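Unit Prices Belong on the Front of the Package
By Lev Antoniuk

Shelf labels in most grocery stores carry two prices. The large one is what the register will charge. The small one, often in type a third the height, is the price per ounce, per quart or per hundred count. Only the second allows a comparison between packages of different sizes, and it is attached to the shelf, where it stays when the package leaves.

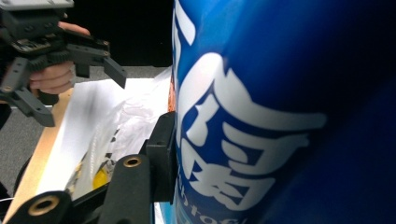
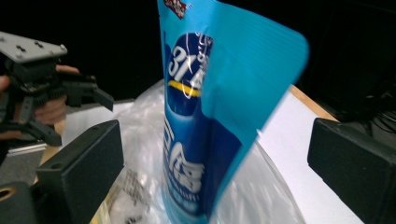 Large lettering on blue packaging: a can, first, and a stand-up pouch.

My argument is narrow. The unit price, or at minimum the net quantity in a standard unit, should be printed on the principal face of the package in type no smaller than half the height of the product name. The current practice in Dellport, where I shop and where I worked for 24 years in weights and measures, puts the quantity at the bottom edge in the smallest type the rule allows.

The usual objection is that the manufacturer does not set the retail price and so cannot print it. This is correct and does not settle much. A manufacturer does control quantity. If the front of every detergent package stated the number of standard loads, with a load defined once for the whole category, the shopper would need one division to finish the job. At present the definition of a load varies by maker, and so the count on one package cannot be set against the count on another.

In June I went through the household aisle of the Wisinlow store on the east side with a notebook. I recorded 35 products sold in more than one size. In 2 cases the larger size cost more per unit than the smaller. The difference was small, but a shopper who assumes that bigger means cheaper would have been wrong both times, and the shelf label for one of them used ounces where its neighbor used pounds. A label that requires conversion by sixteen is of little use to a person with a cart and a child.

Sonen, a regional chain, already prints unit prices at the same height as the selling price. The change was made across 3,618 shelf labels in one store before it went further. I asked the manager there, a Mr. Hutsuliak, what it had cost. He said the labels were being reprinted every Friday in any case, and the new layout was a change to a template.

The second objection is that shoppers do not read unit prices. Some do not. Most of the people I dealt with over a counter had never been given one they could read from a standing position. Usage figures gathered under poor legibility describe the legibility, and they should be collected again once the type is larger.

There is also the matter of shape. A flexible pouch and a rigid can may hold equal amounts and look nothing alike on a shelf. Judgment of volume by eye is poor even among people who measure things for a living, and I include myself. A regulation cannot correct the eye. It can fix the size and position of a number, and the state code should be amended to do so at its next revision, beginning with cleaning products and dry goods.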